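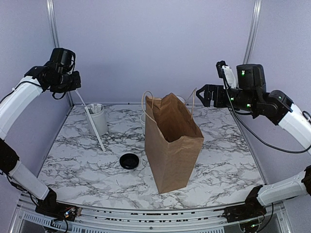 August, 9:40 start. Second bench session with the Flirix two-arm cell on evaluation from Jando. The order-packing package is the one we would pay for, so today was cups, lids, straws and carry-out bags only. Kraft bag open right of center, straw cup toward the back left, one black lid flat on the marble top. Bag position taped nowhere, per the vendor's claim that the arms don't need a fixture. I want to test that claim before Idahosa signs anything.

Setup notes. Both arms homed without error. Firmware as shipped. Left joint 4 was recalibrated yesterday by Chukwuemeka after the drift we logged at Bendton. No change in repeatability since then that I can measure.

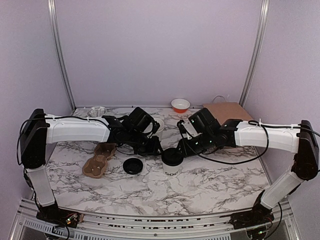 Cycle limit is set at 900 in the trial license, counted per arm. We are at 147 on the left. The right counter reads lower but I don't trust it; it skipped during the restart. Asked Jando support for the log format, no reply as of noon.

Grip force on paper cups: default of 80 (their units, manual gives no conversion). Left it alone. Ibrahim wants a sweep below default before we try thinner cups — agreed, next session.

Straws are the part I care about. The paper-wrapped ones are light, they slide on the marble, and the wrist cameras have white on white to deal with. Approach height matters more than finger speed. Raised it one step in the config and saved as straw_b.

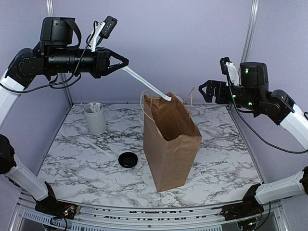

Bag handles are the other problem. The twisted paper ones end up wherever they like, and the planner treats them as free space. Manual has one paragraph on this and recommends folding them outward by hand. Not acceptable for a packing line. Wrote it up as a defect, severity 2.

Reach into the bag from the right is better than I expected on paper. Wrist clearance at the rim is tight, and the cable loop on top of the link needs watching. Check for rub marks on the jacket weekly. 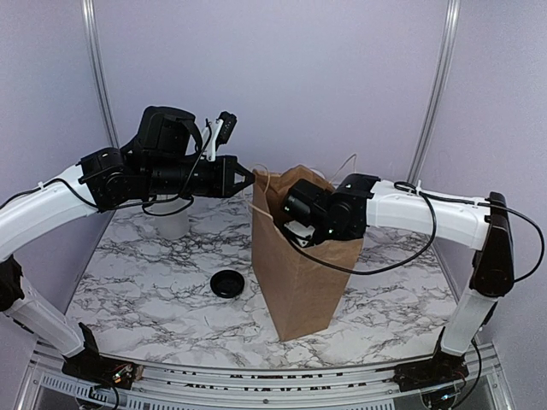 Right gripper down in the bag mouth, left holding off beside it.

Price as quoted is 2,624 per month with support, no buyout option. Ibrahim Ekpo to ask for one.

Open:
- straw_b against default, same bag size
- cable clip for right link
- log format from Jando
- right arm counter, reset and recheck
- Chukwuemeka Akinola has the torque driver, get it back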